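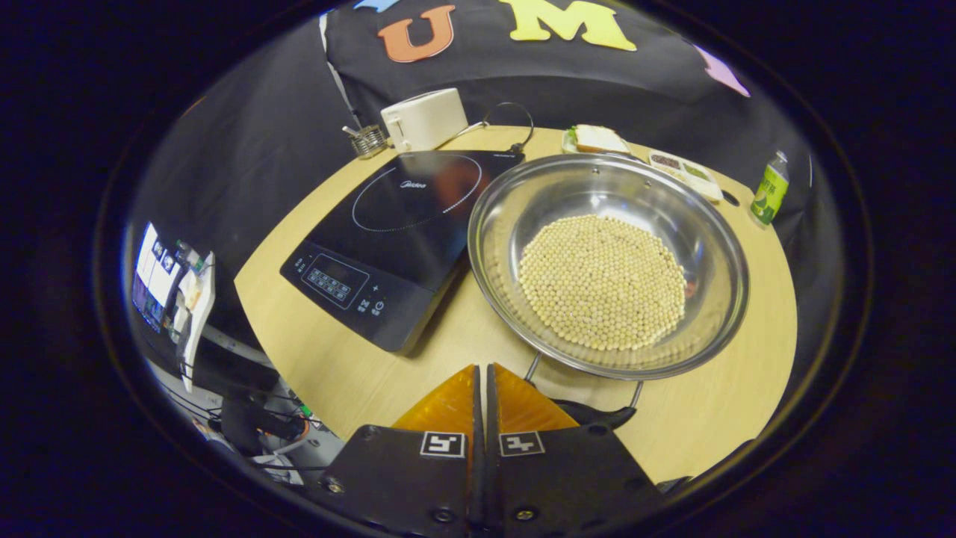 Wie viele Vorführungen braucht man, um einem Roboterarm eine einfache Küchenaufgabe von Hand beizubringen?

Für eine einzelne Aufgabe mit festem Aufbau, etwa das Umfüllen von Bohnen aus einer Schüssel in eine andere, sollte man mit mehreren Dutzend sauberen Durchgängen rechnen. Sollen Schüssel, Tisch und Licht wechseln dürfen, werden es schnell einige Hundert. Genauer lässt es sich ohne Versuch kaum sagen, es hängt stark vom Lernverfahren und vom Greifer ab.

Chukwuemeka Iyamu
21.07.2022

Hallo zusammen,
ich baue gerade mit einer kleinen Gruppe in Veswood einen Datensatz für unser Projekt Uvorero auf. Der Arm soll lernen, getrocknete Sojabohnen mit einem Löffel aus einer Edelstahlschüssel zu nehmen und in einen Becher zu geben. Bisher haben wir den Arm mit einem Joystick ferngesteuert. Das geht, aber ein Durchgang dauert ewig und die Bewegungen sehen ruckelig aus. Jetzt überlegen wir, auf einen Greifer umzusteigen, den man selbst in der Hand hält, mit Kamera und Markern an den Fingern.

Meine Fragen dazu: Lohnt sich der Wechsel, wenn wir schon Daten aus der Fernsteuerung haben? Kann man beides mischen? Und wie streng muss man beim Vorführen sein, also immer dieselbe Bewegung, oder darf jeder es so machen, wie er will? Wir sind 5 Leute, und man sieht den Aufnahmen sofort an, wer gerade dran war.

Ekene Etim

Mit dem Handgreifer kommt ihr deutlich schneller voran. Die Hand macht von selbst flüssige Bewegungen, und man spürt den Widerstand der Bohnen, was beim Joystick komplett fehlt. Dafür müsst ihr auf Dinge achten, die bei der Fernsteuerung keine Rolle spielen.

Erstens die Reichweite. Ein Mensch dreht das Handgelenk in Stellungen, die euer Arm vielleicht gar nicht einnehmen kann. Schaut euch vorher die Gelenkgrenzen an und spielt ein paar Durchgänge auf dem Arm ab, bevor ihr einen ganzen Tag aufnehmt. Wir haben das bei Nkosi versäumt und mussten die Aufnahmen von 2 Tagen wegwerfen.

Zweitens das Tempo. Wer geübt ist, wird immer schneller. Der Arm kommt dann nicht mehr hinterher und die Kamerabilder verwischen. Ich lasse die Leute nach 8 Durchgängen eine Pause machen.

Drittens die Marker. Aus ihnen wird bei uns die Fingeröffnung berechnet, sie müssen also beim Öffnen und Schließen durchgehend erkannt werden. Die glänzende Schüssel kann stören, wenn eine Lampe darüber hängt und sich im Rand spiegelt. Lampe zur Seite drehen hilft meistens. Nach jedem Umbau am Greifer neu kalibrieren, auch wenn nur eine Schraube nachgezogen wurde.

Mischen geht, aber nur, wenn Kameraposition und Greiferform gleich sind. Sonst würde ich die alten Daten zum Testen behalten und nicht zum Trainieren nehmen.

Zur Strenge: Die grobe Reihenfolge festlegen (von welcher Seite anfahren, wo ablegen), den Rest offen lassen. Kleine Unterschiede zwischen den Personen sind nützlich. Was nicht geht, ist, dass einer von links schöpft und der nächste von oben, bei sonst gleicher Ausgangslage. Dann mittelt manches Modell zwischen beidem und landet daneben.

sorier_werkstatt

Würde bei der Fernsteuerung bleiben, da weiß man wenigstens, dass der Arm es kann. Nehmt keinen Joystick, sondern einen zweiten kleinen Arm, den man führt und der andere macht es nach. Haben wir bei Sorier auch so, läuft.

Chukwuemeka Iyamu

Danke euch beiden. Der Hinweis mit den Gelenkgrenzen war wichtig, unser Arm kommt beim Kippen des Löffels tatsächlich früh an den Anschlag. Wir stellen die Schüssel jetzt etwas höher und nehmen zum Test 3 kurze Reihen mit dem Handgreifer auf. Einen zweiten Arm haben wir leider nicht.

Ekene Etim

Bei höherer Schüssel auch die Starthöhe der Hand anpassen, sonst fehlt euch der Anfahrweg in den Daten. Und fehlgeschlagene Durchgänge gleich beim Aufnehmen markieren, hinterher findet man sie nur mühsam wieder.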